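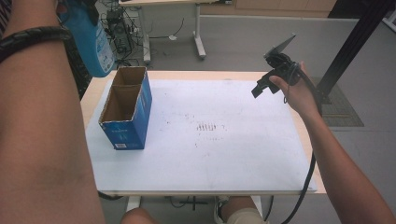 The tall blue divider box, open at the top, on the packing table.

Udness Divider Box, tall

I've sold this one for four years now and I still reach for it first! It stands upright by itself, it's open at the top, and a cardboard partition splits the inside into two compartments, so I can keep two kinds of things apart without digging. Blue on the outside, plain brown inside. The rim does get a bit torn with use – mine has – but I just keep filling it.

Sold flat in packs of 3, item 107. Want a mixed pack with the Wetonel trays? Write to Anwara Hettiarachchi at the shop and she'll put one together for you.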